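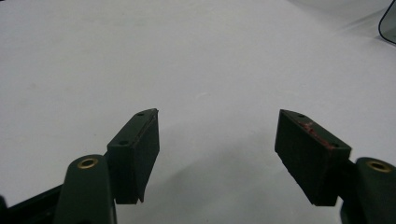 Fingers of a hand-held parallel-pad gripper in the open position, with brass-colored bushing rings in both arm segments.

Rernel hand gripper

The Rernel hand gripper is a hand-held, two-finger gripping tool with a built-in camera, used to record manipulation tasks and to compare finger and pad designs before they are mounted on a robot arm. It was developed at the Undstead workshop by Gheorghița Văduva and Gheorghița Jitaru as a replacement for the earlier Yang gripper, with which it shares its wrist plate and camera bracket. A motor-driven version with the same fingers is known as the Jevenel.

Design

Each finger is made up of an arm segment, a linkage part and a rectangular pad block. The arm segment turns on a pin that runs in a bushing pressed into its upper end. The linkage keeps the two pad faces parallel to each other through most of the stroke. Near full opening the linkage passes its parallel range and the pads tilt outward - a trait carried over from the Yang gripper, where it was more pronounced.

The pad block is fastened with two screws, one near each end, and can be changed without taking the arm apart. On the standard block a thin raised strip runs along the inner edge and stands slightly proud of the face. The strip is meant for picking up thin, flat objects from a table. Blocks without the strip were also made, mostly for round objects, which tend to rock against it.

The tool is closed by a trigger in the handle and opened by a return spring. There is no force sensor. Grip width is worked out from the camera picture, in which both fingers stay in view at the lower edge over the whole stroke.

Variants

Three versions are commonly told apart:

Mark 1: plain bores in the arm segments, no bushings. The bores wore oval in use, and the pads lost their alignment.

Mark 2: bushed pivots, and pad blocks with the raised strip. This is the version usually meant when the name is used alone.

Jevenel: the Mark 2 fingers on a motor-driven base, intended for direct mounting on an arm. Trigger and spring are left out, and the linkage is driven by a single screw.

Comparison trials

The Mark 2 was tested against the Yang gripper in a series that began in September 2021. The results were released in a workshop report dated February 7, 2022. Both tools carried the same camera and were used on the same bare, pale tabletop, which had been chosen so that finger edges could be found easily in the recordings.

The main series used 21 objects, among them flat washers, cardboard tubes, a tape dispenser and several sizes of food container. Every object was picked up 10 times with each tool. The operator started each attempt with the fingers fully open above the table, closed them at the object, lifted it clear and set it down on a marked spot. An attempt counted as a failure if the object slipped, turned visibly in the grip or had to be approached a second time.

The Mark 2 did better on flat objects, a result the report credits to the raised strip. On tubes the two tools were nearly even, and on soft packaging the Yang gripper was slightly ahead, its wider pads spreading the load over more of the surface.

A separate wear test ran each tool through 225 full strokes per session with a rubber block between the pads. Play at the pivots was measured after every session. The bushed pivots of the Mark 2 showed no measurable change until late in the test, while the plain bores of a Mark 1 included as a reference had to be replaced partway through.

Known limitations

Grip width readings become less reliable when the pads are close to fully open, as their tilt changes the outline by which the software finds them. Jitaru's calibration routine corrects for this with a table of 200 stored finger positions - it must be recorded again whenever a pad block is changed.

Color transfer onto the pads is a second source of error. Paint or tape remnants along the edge of a block can be taken for part of a handled object by simple color-based tracking. The report recommends wiping the blocks with alcohol between sessions and using edge-based tracking for reddish objects.

See also

Parallel-jaw gripper
Four-bar linkage
Plain bearing
Wrist-mounted camera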